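Home Tips - Kitchen and Workshop
Search tips... Go
Posted in March by Guilan Mao

Grippers, milk cartons and the puddle I should have seen coming

I've been using hand-held grippers at home for a while now, the sort with two fingers and a rubbery pad on each, and I've been promising to write up the milk business for ages. So, last month I squashed a carton. Well, it burst at the top seam and went all down my sleeve and into the trigger housing, and I spent the rest of the evening with cotton buds and a bowl of warm water (unplugged first, please, always unplugged first).

The fault was a silly one. My right-hand gripper had been sticking on the way in. You'd squeeze and get nothing, squeeze a bit more and still nothing, and then the fingers would snap shut all at once. On a tin of beans you'd hardly notice. On a carton it's a disaster! I knew it was sticking and I carried on anyway, which my sister has mentioned more than once.

When I finally took it to bits I found a pivot screw done up far too tight, and a lump of something sugary behind the linkage. I backed the screw off a quarter turn at a time until the finger swung freely with no wobble, cleaned out the gunk with an old toothbrush and let it all dry overnight before plugging in again. If yours has threadlock on the screws, put a fresh dab on afterwards or they'll work loose.

Then there's the grip itself. Small cartons are much happier held upright with a pad flat on each side, so the squeeze is spread out. I used to go in at an angle with the fingertips and dent the corners every time. Come in square, close slowly, and stop as soon as the pads stop moving. You don't need to see the cardboard bow to know you've got hold of it. 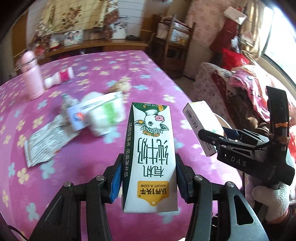
A 200 ml milk carton between the blue pads, with a little box in the other gripper.

Check the pads too. The ribbed sort wear smooth in the middle, and once they do you end up squeezing harder to make up for it - exactly what you don't want with milk. I wipe mine with a damp cloth and a drop of washing-up liquid, never anything oily. The spares I bought from Trusitz came in a bag of 10 and I've used three pairs so far, so they do last.

Cables are my other bugbear. I caught one round a thermos once and had the lot over. Now I let the cable drop straight down from my wrist and keep it off the table as best I can, and anything tall or with liquid in it gets moved well back before I start on the small stuff. Glasses get moved right out of the room!

A cloth on the table is lovely for stopping things skating about, but a shiny one can slide off with everything on it if you snag a fold. Mine has clips along the edge now. I tried double-sided tape first and it took the varnish off, so learn from me there.

My little test before I go near anything that can leak: open and close each gripper 20 times on nothing at all, then on a rolled-up sock. If it jerks even once, it goes back on the bench. It did it to me on the 19th go last week, just as I was getting bored and about to call it fine.

And if you do burst one, rinse with plain water quickly, get right into the joints and leave the fingers open to dry. Milk left in a hinge smells after a day and sets like glue after that. I'm still getting a whiff off my left glove and it's been through the wash twice.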